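Zullport Automation FAQ: Bench and Household Chores

Can a two-arm system take over routine chores yet?
Some of them, under fixed conditions. Sorting rigid parts and moving items between known positions are within reach. Folding, wiping and pouring still need an operator nearby.

What counts as a pass?
Our threshold is 9 successful attempts out of 10, with no human contact between attempts. Each task on the Imel list is run 400 times before we publish a rate. 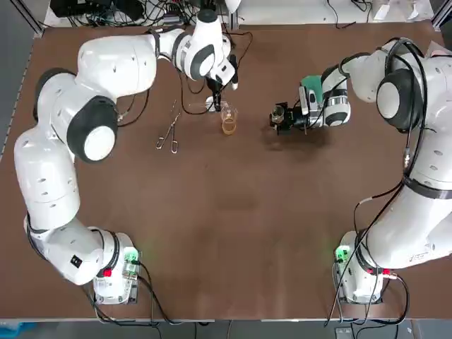
Why is handling glassware rated harder than handling boxes?
Clear objects return poor depth data, and grip force has a narrow usable range. Liquid adds a further limit on speed and tilt. A small vessel held in one gripper, with a beaker of amber-orange liquid standing close by, leaves little clearance for the second arm. Forceps lying flat are a separate problem, as the fingers must get under thin metal without pushing it away.

Does the Allerholm package include kitchen tasks?
Version 2 covers loading a dish rack and clearing a counter. Knives are excluded.

Who do I contact about a trial?
Wycliffe Muriithi handles shop-floor requests. For household tasks, write to Tadhg Ó Briain.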